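Randimdale College, Engineering Year 2
Project report: setting up and looking after the wick arm (cell 2)

3. Setting up
Job of the cell: pick candle wicks off the table one at a time, drop them in the basket. Base plate goes down first, then the printed bracket. Left the cloth on, the metal tabs slide about too much on bare wood. Took us most of February to get the zero position right, mainly becuase the elbow servo kept losing its offset after power off. Fix was saving the offset to the board and checking it every morning against the Drimisov jig.

4. Faults so far
Wires at the elbow. Red one rubbed through at 378 picks, replaced, now with more slack so it can loop. Gripper fingers: printed, tips wear, new pair after around 35 hours. Two screws on the wrist work loose. Thread lock ordered from Zaltstead, not arrived yet.

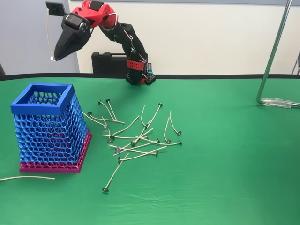 Sarıgül wrote on our draft that the slack is fine but it wants a tie halfway along the upper arm, otherwise the loop will catch when the elbow folds right back, and had we tried it at full fold with the power off? We hadn't. Did it the same afternoon, it does catch, slightly. Tie added.

5. Still to do
Tangled wicks are the main problem, the fingers bring up two together. Not a repair job realy but slower closing might help. Spare elbow servo needs its offset set before it goes in the drawer. Checklist to be printed and kept by the cell.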